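Shallow tray by the front door: finish for the base?
Board: Small woodwork and storage

emackinnon_s
Joined in March
I have a shallow wooden tray for keys and pocket items, 600 mm from the door at hip height. Pale base, raised sides, a couple of knots. Split rings and chains are dropped on it daily. I want a finish that resists scratching without going glossy. The base also carries a fine diagonal grain, so sanding direction matters.

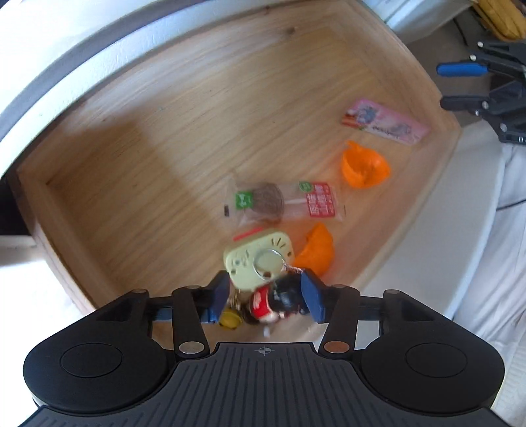
The knots are sound. I have tried one coat of Skalier matt oil on an offcut and it darkened more than I wanted.

teuber_e
Water-based matt varnish, two coats, 240 grit between. Sand with the grain, diagonal or not. Oil does very little against metal rings.

Grimden
Disagree. Varnish chips where a ring lands on its edge, and then you strip the lot. Wax over oil can be patched in five minutes. Mine has had that for 1152 days, by the date on the tin.

teuber_e
Patched weekly, presumably. What thickness of wax?

Grimden
Twice a year. Thin, buffed off.

abena_am
Neither. Cut a piece of 3 mm felt to fit and leave the wood alone. It is quieter as well. Bottle-shaped trinkets and anything else on a ring stop sliding about.

emackinnon_s
Felt hides the grain. I would sooner keep it visible.

teuber_e
Then varnish. Test it on the underside first, and leave it around 100 hours before putting metal on it.

emackinnon_s
Underside test done with varnish, April 20, 2024. Colour shift is slight. Will sand the top next.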